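Hanus Opens Pralatness Jewelry Sorting Service to Households

May 14, 2023 — Hanus has opened its Pralatness service to private households. The service covers sorting, recording and storage of everyday costume jewelry. A pilot run by the Gula branch began in March and processed 213 pieces from 14 homes.

Work is done at the customer's home. Pieces are laid out on a bed or other soft, flat surface, then grouped by type: rigid bangles, link bracelets, rings. Boxed items are opened and checked against the record sheet.

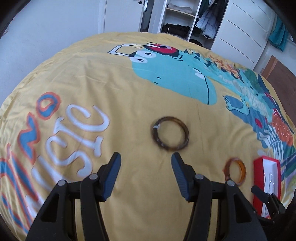
Bangles and an opened red box on a yellow cloth.

Each piece receives one line on the sheet, with type, color, closure and visible wear. Hinged and clasped pieces are listed separately from plain hoops — the closure is the part most often sent for repair. Rings are stored apart from resin bangles, which scratch easily.

"A soft surface with enough room to spread everything out is all we ask the household to provide," said Mirjam Van den Broek, service manager at Hanus. "Valuation is a separate job and we do not offer it." 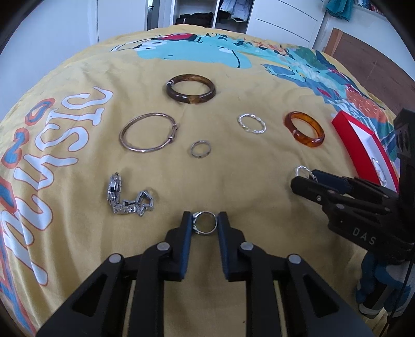
Can silver rings be stored together in one pouch?
Plain bands can share a pouch, but rings with a raised setting should each have their own compartment.

A standard visit lasts 4 hours. Storage trays are supplied by McIntyre and may be ordered separately.

Comments

dell_r: Do you take brooches? I have a drawer full.

Pat: Had my bangles done in the pilot. Record sheet is handy, wish it came in larger print.

kmo: What does a visit cost? Can't find it in the release.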